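Zwischenbericht zum Vorhaben „Grundbildung am Arbeitsplatz – Standort Mirano“
Berichtszeitraum: zweites Halbjahr der Förderung
Vorgelegt durch die Projektträgerin Grero gGmbH

1. Stand der Umsetzung

Das Vorhaben richtet sich an Beschäftigte in der Gebäudereinigung und der Lagerwirtschaft, deren Lese- und Schreibkenntnisse für die schriftlichen Anforderungen ihres Arbeitsplatzes nicht ausreichen. Im Berichtszeitraum wurden die im Arbeitsplan vorgesehenen Kurse in beiden Partnerbetrieben aufgenommen. Bei der Firma Garcia Gebäudedienste konnte der erste Durchgang abgeschlossen werden. Bei der Grarkidis Logistik verschob sich der Beginn auf Juli, weil die Schichtplanung neu abgestimmt werden musste.

Insgesamt haben sich 19 Beschäftigte angemeldet, von denen 11 den Kurs regelmäßig besuchen. Die übrigen Angemeldeten wurden schriftlich und, soweit gewünscht, im persönlichen Gespräch nach ihren Gründen befragt. Genannt wurden vor allem wechselnde Arbeitszeiten und die Betreuung von Angehörigen. Die Vertraulichkeit gegenüber den Vorgesetzten wurde in keinem Fall als Hindernis angeführt.

2. Kursinhalte und Material

Grundlage des Unterrichts sind Texte aus dem Arbeitsalltag: Übergabeprotokolle, Sicherheitshinweise, Urlaubsanträge, Lieferscheine. Die Betriebe haben hierfür Vorlagen zur Verfügung gestellt, die von den Lehrkräften sprachlich vereinfacht und in zwei Schwierigkeitsstufen aufbereitet wurden. Die Materialsammlung umfasst derzeit 50 Arbeitsblätter. Eine Veröffentlichung unter freier Lizenz ist zum Ende der Förderung vorgesehen; die Freigabe der Vorlagen durch die Grarkidis Logistik steht noch aus.

Für den Unterricht werden Tische benötigt, an denen Formulare nebeneinander ausgelegt und verglichen werden können. Die zunächst genutzten Pausenräume haben sich hierfür nicht bewährt, da sie während der Kurszeiten auch von anderen Beschäftigten aufgesucht werden. 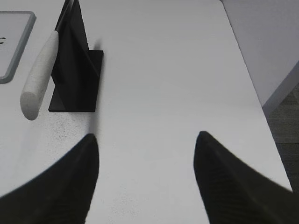

Abb. 1: Weiße Tischfläche mit schwarzem Ständer.

Die Kurse finden nunmehr in den Räumen der Projektträgerin in Mirano statt. Der Weg dorthin gilt nach Vereinbarung mit beiden Betrieben als Arbeitszeit. Der Unterricht beginnt um 14.30 Uhr und schließt damit an das Ende der Frühschicht an.

3. Abweichungen vom Arbeitsplan

Die für das erste Halbjahr geplante Schulung der betrieblichen Ansprechpersonen wurde in den laufenden Zeitraum verlegt und ist inzwischen erfolgt. Nicht durchgeführt wurde die Lernstandserhebung bei Kursbeginn in der Grarkidis Logistik. Sie wird mit der zweiten Gruppe nachgeholt. Ein unmittelbarer Vergleich der beiden Betriebe ist daher im Abschlussbericht nur eingeschränkt möglich.

Mehrausgaben bei den Raumkosten werden durch Minderausgaben im Ansatz Reisekosten gedeckt. Ein Antrag auf Umwidmung liegt der Bewilligungsstelle vor.

4. Ausblick

Im kommenden Halbjahr ist ein weiterer Durchgang je Betrieb vorgesehen. Die Anmeldung soll künftig auch mündlich bei den Ansprechpersonen möglich sein, nachdem sich das bisherige Formular als zu umfangreich erwiesen hat. Der Verwendungsnachweis wird fristgerecht mit dem Abschlussbericht eingereicht.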